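Paying off the car, and what I did with the money after

The last payment on the car went out in June. I had been paying 300 a month for 4 years, and for most of that time I didn't think of it as money at all. It left the account the morning after payday and I planned around whatever was still there.

I'm writing this down because a couple of people asked how I handled the month after, and the answer is a bit longer than I can fit in a reply.

The first thing I did was nothing. The payment didn't go out, the balance was higher than I was used to, and I left it alone until the next payday. I wanted to see if it would disappear by itself. Some of it did. I bought lunch more often than usual and I replaced a pair of shoes that could have gone another season. At the end of the month there was still more than half of it left, which told me the habit of living on the smaller amount was pretty well set.

The second thing was to read the paperwork from the lender properly. I had a folder with the original agreement, two letters about a change of address when I moved to Nendham, and a yearly statement for every year but one. The letter confirming the loan was closed took three weeks to come. The title came separately, in a plain envelope that I nearly put in the recycling. If you are close to the end of a loan, check what address they have for you. Mine was right, but the apartment number was missing.

Then there was the insurance. While I had the loan I was required to carry full coverage, and I had never asked what it would cost without it. I called and got three quotes. Dropping collision would have saved me less than I expected, and the car is still worth more than I could replace out of pocket, so I kept it and raised the deductible. That brought the bill down a little. I set a reminder to ask again next year.

After that I had to decide where the money should go. My friend Burgi Fuchs, who I used to share an office with, has a rule that any payment you finish should keep going out on the same day to a different place. She did it with her student loan and then with a sofa. I liked that it required no thinking, so I set up a transfer for the full amount to a savings account at another bank, one that I don't have a card for. It takes two business days to get anything out of it. That delay has stopped me twice already.
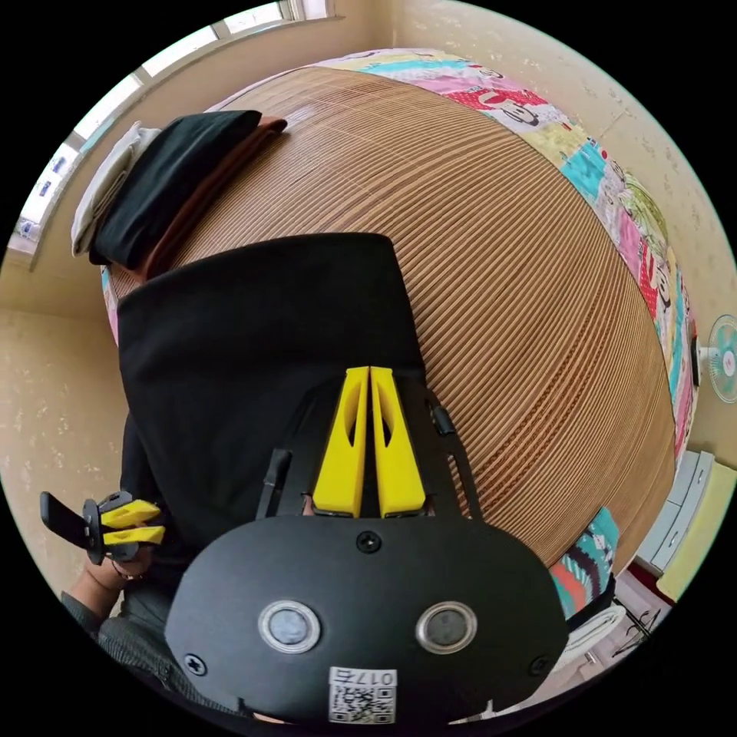
Written by Oľga Ševčík
Filed under: Money, Household

I gave the savings account two jobs. The first is the car itself. It is not a new car, and now that I own it outright I want to keep it running for as long as it makes sense. The tires will need doing before winter. The shop on Karnness Road quoted me 900 for a set with fitting and alignment, and the other place I tried came in at 1025 for tires I couldn't see much difference in. I asked both of them what was included in writing. The cheaper one listed disposal and valve stems and the other one listed them as extra, so the real gap was bigger than it looked.

I'm going with the Karnness Road shop. I would have paid for tires on a credit card before and then carried it until spring, so having the cash sitting there ahead of time feels strange. By the time the appointment comes around I will have saved enough to cover it.

The second job is a cushion. I have had one before and spent it, on a broken furnace and then on a trip I should have waited for. I don't have a target in mind this time. People like to say three months of expenses or six months, and those numbers always seemed so far off that I would stop trying. I'm just going to leave the transfer alone and look at the balance every few months.

A few smaller things I changed while I was at it. I moved the phone bill and the electric bill so they both come out in the same week. I canceled a storage unit I had been keeping mostly for a bookcase and some boxes of winter clothes. The bookcase went to my cousin. I also went through the bank statements line by line for one evening and found a subscription to a recipe site that I had used once, for a lentil soup.

I did think about trading the car in. The dealer called in the same week the loan closed, and the person was polite about it and had an offer ready. The new payment would have been only a little more than the old one. I said no and asked to be taken off the list. They have called once more.

Next up is the renters insurance, which I have not looked at since I moved in. I have the policy out on the kitchen table and will probably get to it over the weekend.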